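3. Materials and methods

3.1 Study area

The study was carried out in Torisley, a market town with two primary schools, one secondary school and a small industrial estate on its eastern side. The town has a public library, a swimming pool and a community workshop, all within walking distance of the centre. Bus services to the surrounding villages stop in the early evening, and this turned out to matter for several of the results given in Section 4.

We were interested in how adults without a recent history of formal education choose a first evening course, and in what makes them stay on it past the halfway point. Earlier work has mostly looked at college enrolment records. These say when a learner leaves but very little about why, and they miss informal courses altogether. Our aim was to cover both kinds of course in one town over a single season.

3.2 Participants

A total of 121 adults took part. All were over eighteen, lived in Torisley or one of the villages served by its buses, and had not been enrolled on any course in the previous five years. Leaflets were delivered to 2,000 households in March, and notices were put up in the library and at the pool. People who replied were sent an information sheet and a consent form. No payment was made, but bus fares were refunded on request.

Those who already knew which course they wanted were included on the same terms as those who did not. We considered leaving them out, but the line between the two groups was hard to draw. Several people named a course in their reply and then signed up for a different one.

3.3 Courses

Participants could choose from 16 courses, each lasting 12 weeks with one two-hour session a week. Ten were run by the Prerkason Centre and the rest by the community workshop. They covered languages, bookkeeping, cookery, sewing, local history, basic electronics and an introduction to mechanical parts and drives. Groups were kept small, and tutors were asked to teach as they normally would.

Each course was described in the prospectus by one page of text and one picture. The pages followed the same order: what the course covers, what the learner should bring, what it leads to, and how it is assessed, if at all. Figure 2 shows the picture used for the course on mechanical parts and drives. The text beside it listed screw threads, brackets, bearings and belts as the topics of the opening weeks, and said that no previous workshop experience was needed.

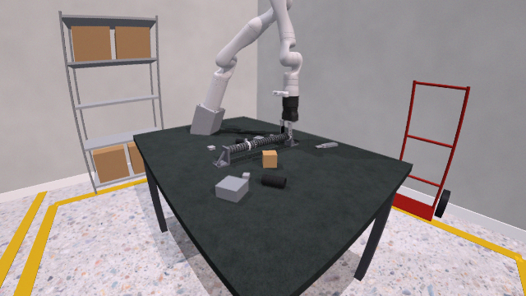
Figure 2. Prospectus picture for the course on mechanical parts and drives (computer rendering). A long threaded rod lies across the worktable between two metal brackets.

3.4 Data collection

Three sources were used. The first was a short questionnaire, filled in at enrolment, at the midpoint and at the end of the course. It asked about reasons for choosing the course, travel, working hours, caring duties at home and confidence in learning. The confidence items were taken from the Evangelista scale, with the wording changed in two places where pilot readers found it stiff.

The second source was the attendance register. Tutors marked each learner as present, absent with notice or absent without notice. Lateness was not recorded - the tutors felt that writing it down would put people off, and we agreed to this before the courses began.

The third source was a set of interviews held after the courses had ended. Both those who finished and those who left early were invited. Interviews took place in the library or by telephone, and were recorded and typed up in full.

3.5 Analysis

Questionnaire and register data were entered in Zisarum and checked against the paper forms by a second member of the team. A learner was counted as having stayed if he or she attended at least one session in the final three weeks. Stricter definitions were tried and gave the same order of courses, so only the first is reported.

Interview transcripts were coded by two readers working separately. Where they disagreed, the passage was read again by both and a code was agreed. Passages on travel and on shift work often overlapped and were given both codes. The full list of codes is in Appendix B.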